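Support > Navigation > Closed tickets > Threshold and doorway rules

Overview Tickets Rule sets Site maps Downloads Log in

Ticket 92: Robot stops at doorways, rule set 2
Opened by: Hala Filali, Tahiri
Assigned to: Trí Thái, Peveck support
Status: Closed

Hala Filali wrote:
We are running the Jenavex base in the simulated house before we let it into a real one. Our house rule says the robot must slow down at every change of floor and must never pass an open door without a clearance check. Since we loaded rule set 2 it slows down correctly, then stops and stays stopped. The log shows "threshold hold" 32 times in one run. No contact with anything.
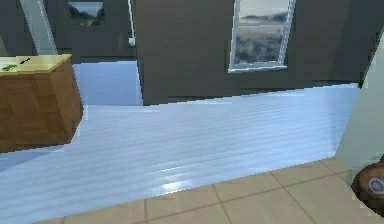 Floor changes are handled by the threshold rule, and that rule has a default hold of zero seconds in the old set. I compared the two files and the new one has no default. Where the beige tile meets the pale planks the boundary runs at a diagonal, so one wheel crosses before the other. My guess is that the rule fires once per wheel and the second call never gets released. Speed limit before the line is set to 25 percent.

Trí Thái replied:
Your guess is close. The rule does fire per wheel. The second call waits for a release value, and with no default it waits forever. Please add the line "hold_release = both" under the threshold section and run again. Do not raise the speed limit to get past it. Our practice guide says a stop rule gets fixed in the rule, and speed is left alone until the stop is understood.

Hala Filali wrote:
Added. Floor changes are fine now. Doorways still stop it, but only when a door leaf is standing open next to the path. Closed doors are ignored as they should be.

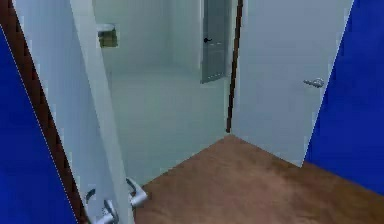 I tried the same route with the clearance check switched off and it went through, so the check is what stops it. I have switched it back on. We don't sign off any run with a safety check disabled, even in simulation.

Trí Thái replied:
Agreed, leave it on. The check reads door width from the site map, and your map was exported from Fisik with doors saved as closed. Export again with "leaf position: live" and the check will measure the gap that is really there.

Hala Filali wrote:
Exported and reloaded. Full route done, no holds. I will write the release line and the export setting into our pre-run checklist – both were missing from it. OK to close.

Closed 12/27/19 by Trí Thái

Contact support | Copyright Peveck | Back to top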